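Land & Farm Talk > Buying and Selling > Auctions

Thread: Buyer's premium on a farm auction, am I reading this right?

fencerow_phil
Original poster

Sale bill came in the mail for the Poulain place, two tracts, house and outbuildings on the second one. Terms say 10% down day of sale, balance in 30 days, and then in type my grandfather could not have read with his good eye, a 2% buyer's premium "added to the final bid to determine contract price."

So if I bid a number, that is not the number. Is everybody okay with this now? I have bought ground twice at auction and both times what I hollered was what I paid.

gravelroadgail

Welcome to February of some year a good while back. They have all been doing it around us. You bid two percent less and go on with your life.

fencerow_phil

I would, except the fellow across the tent doesn't do the math and bids like it's free.

Andis_Creek

Then let him have it. A man who can't multiply will be selling again before long and you can buy it from him.

Read the part on the down payment before you worry about the premium. Ours was nonrefundable with no financing contingency. Miss your closing date and you have made a nice gift to the estate.

tworowplanter

Disagree with Gail. The seller used to pay the auctioneer, since the seller hired him. Moving it to the buyer's side of the page lets them tell the family "no commission" with a straight face. The family still gets less, because everybody with a pencil bids less.

gravelroadgail

Which is what I said. You bid less. We agree and you're mad about it.

tworowplanter

I'm mad about the straight face.

Fedir Melnychuk

I went to the open house on Sunday, April 23, 2023 since I live close by. Things I would check before anybody gets excited:

1. Tract 1 is sold by the acre and Tract 2 is sold as one lump. The sale bill uses the word "multiplied" in only one of those paragraphs. Find out which.

2. The contents of the house go in a separate household sale, and the bill does not say who has to clear out whatever doesn't sell.
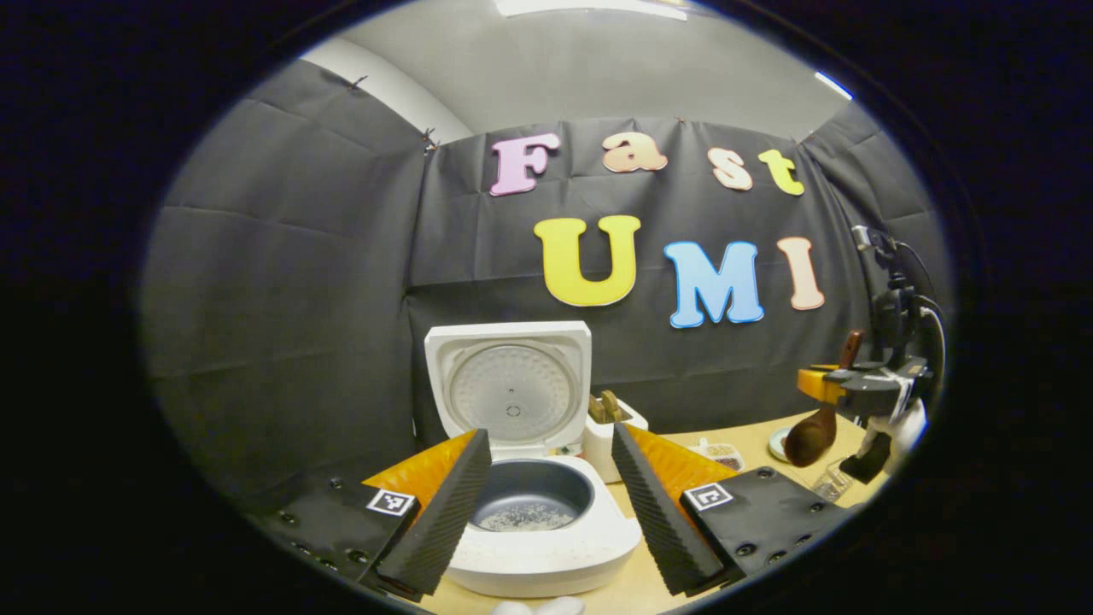
3. The lane to the house runs over the neighbor's ground for the first stretch. I asked if there was a recorded easement and was told "they've always used it." I have heard that sentence in a courtroom.

4. The ground is rented for this season. The buyer gets the second half of the rent, not possession. If you planned on planting it yourself, plan on next year.

5. No new survey. They are selling by the county's acres.

fencerow_phil

Thanks Fedir. Number 4 is news to me. The bill just says "subject to existing lease," and I took that for the propane tank.

Andis_Creek

It could be both. Call the auction company and have them email you the lease. If they only want to tell you over the phone, that's your answer.

hillside_dot

On number 2, we bought a place with contents "as left." I paid for two dumpsters and I'm still finding canning jars. There is no such thing as a free chest freezer.

tworowplanter

What are people figuring this will bring? My brother-in-law says the Fenska quarter went cheap and he's expecting the same.

gravelroadgail

Your brother-in-law was expecting rain, too.

fencerow_phil

Update. Called the office. Lease is real, runs through harvest, and they did email it. Tract 1 is by the acre. Easement "is being looked into" by the attorney, a Mr. Branach, who charged the estate $1,345 for the title work so far and apparently hasn't got to that page.

Andis_Creek

Don't bid on Tract 2 until he does.

fencerow_phil

My wife likes the house.

Andis_Creek

Then I'm sorry for your loss. Get title insurance and read the exceptions.

Fedir Melnychuk

Any announcements made on the day take priority over the printed bill, so get there early and stand where you can hear. Last one I went to, they read the easement terms while the lunch wagon was running its generator.

gravelroadgail

Who's doing the lunch?

hillside_dot

Methodists, it's on the back of the bill. Pie goes before the land does.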